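Subject: Re: [cakirwood-list] Table tops for the Prandosham hall
Date: 7th February

Elfriede Teuber wrote:

> I have now read all the messages on this and I still can't tell what we are deciding. Are we replacing the tops or only sanding them? Drusel has quoted 2208 for new ones, all in. My own view is that the old tops have another ten years in them if people would stop putting soup pots straight down on the wood. Also, does anyone know why the top from table 4 is in the coat room?
>
> Elfriede

Elfriede, table 4's top is in the coat room on account of me. I took it off in August to fix a leg, fixed the leg, and then life went on. It will be back before the supper.

As for what we're deciding, I think it's three questions wearing one coat. Whether the tops are worn out, whether Drusel's price is fair, and whether we trust ourselves with a belt sander. My answers are no, probably, and please see the stage floor.

On the first point, I went over table 2 with a scraper and a bad mood. The rings are only in the finish. Under them the wood is fine, and frankly better looking than I am. The soup pot marks go a bit deeper but would come out with patience, a thing this list has plenty of, judging by the length of the thread.
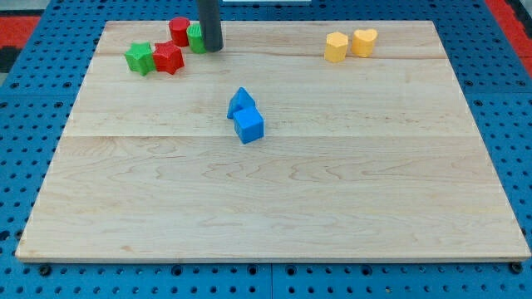

Bezerra's price is the one I would like people to look at again. They want 2000 for maple, glued up from planks and left for us to oil, and they'll do the tops in two batches so we aren't eating off our knees for a month. Some of you wrote that you don't want seams. I'd ask you to think about that a little longer. Pale maple with two thin seams across it, like the board with the colored blocks on it, doesn't bother my eye at all, and you get that swirly grain thrown in. A top in one piece that wide would cup by spring in our hall, where the heating has two settings, off and Sahara.

Drusel's extra money buys a hard factory finish. It's a good finish. It also can't be touched up by someone with a rag and an hour to spare, and we do own rags.

So I'd sand tables 1 to 3 this winter, order a single new top from Bezerra for the one by the kitchen door – the one with the burn, no names – and see how we feel once it's been through a few suppers. If you hate oiled maple, you'll have one table to hate.

I still have 56 of the old brass screws in a jar, if anyone else is missing some. Slotted, naturally.

Does the hall key still stick?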